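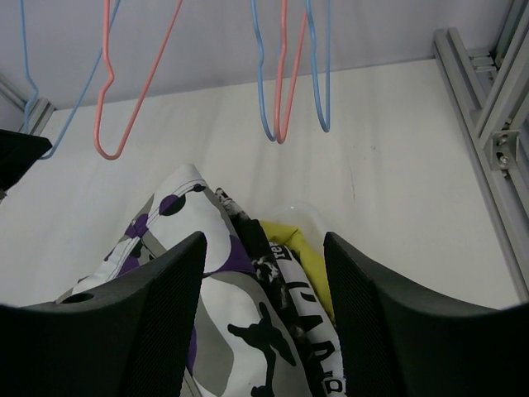
Why does my ticket for the Koech reading say "seat not found" when I scan it at home?
The seat number only gets attached once the library opens check-in, so the code is fine and you can leave it alone until then.

Ticket 872, Skurna Books author nights
Status: open again (sorry!)
Opened: March 2021

OK so I'm the one who looks after the booking page for the Camimholm library talks, and I've been poking at this all morning. People book a place for the author evening, the Brivatis form takes their name, and then the confirmation email goes out with the wrong start time. It says 3 p.m. The talk is at 7 p.m., doors a bit before, signing afterward in the lobby.

Tried first: changed the time on the event page and saved it. The page looks great, the email still says 3.

Tried next: made a fresh test booking with my own address (booking 522, please delete it, I don't need two seats!). Same wrong time.

Then I found a second time field under "venue defaults," left over from the children's story hour in September. Changed that one, booked again, and the email came through with 7 p.m. Hooray!

Still broken: the calendar attachment. It opens at 3 no matter what I do, and I can't find where it gets that from. Could someone on your side clear the saved copy? I'm holding the reminder email until I hear back.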